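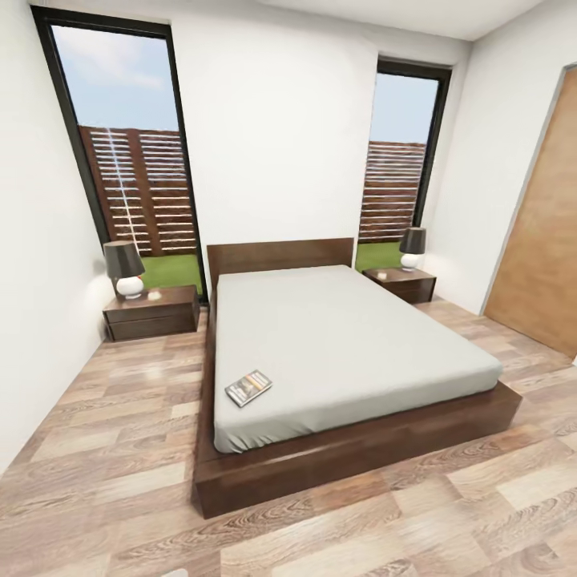 How long can a person go on learning the same waltz? Since October, so far.

Feb 26, 2022. Accordion again. Rhun Morgan came at ten, listened to me play the Szűcs piece right through and then looked out of the window for a bit. He said the left hand was "coming". He said that before Christmas as well. It must be coming by canal.

The trouble is bar 157, where the bass jumps and I don't. Everything up to there is passable, even jolly. Then there is a sort of cough and we start again. Rhun wants it slower. I am already playing it at the speed of a hearse in traffic.

Paid him, and ordered new straps from Plorell, who want a shocking amount for two bits of leather. The old ones have left grooves in my shoulders — quite symmetrical, at least.

The Clilmont evening is still on, apparently. The hall holds 200. I have told my sister it holds twelve and they are all taken.

Practised again after tea with the door shut. Got past the jump twice, then the low C button stuck down and droned all through the news.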